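Hadwood warehouse puts carts on the floor, keeps its pickers

January 2024 - Grultance has started running small driverless carts at its Hadwood parts warehouse. First stage of the Skiltodow program. Five carts, one shift for now, nights to follow in July.

What changes for staff: less pushing, mostly. Pickers stay on the aisles, carts do the long haul to the dock. No jobs cut. Seven people are moving to cart support, with paid training and the same rosters. Breaks unchanged.

Staff asked for the spec sheet in the lunch room so its there now, Chinese original with an English copy - weight, speed, battery and so on. Questions to your shift lead.

Spec sheet, parameters table (参数)
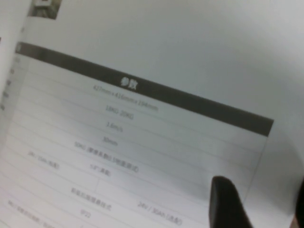

About Grultance

Grultance supplies parts to repair shops and carries 3000 lines at Hadwood.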